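### 3.2 Slips during the Jutumano sessions

Our most interesting failure came from the hand-held gripper, and we learned a great deal from it! Late in the runs, logged grip width drifted.

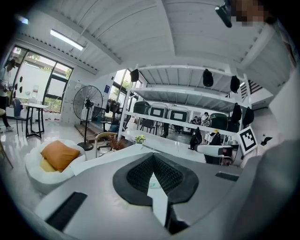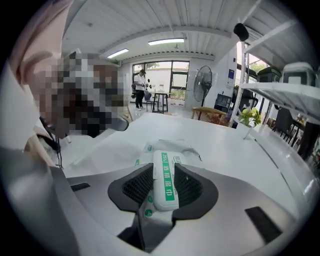

*Figure 3. Hand-held gripper in the shared workroom; second view, with a pack of alcohol wipes between the pads.*

Rin Nagano

Of 494 grasps, 200 were logged 2 mm too wide, and the arm replaying them let go early. Re-zeroing between runs fixed it.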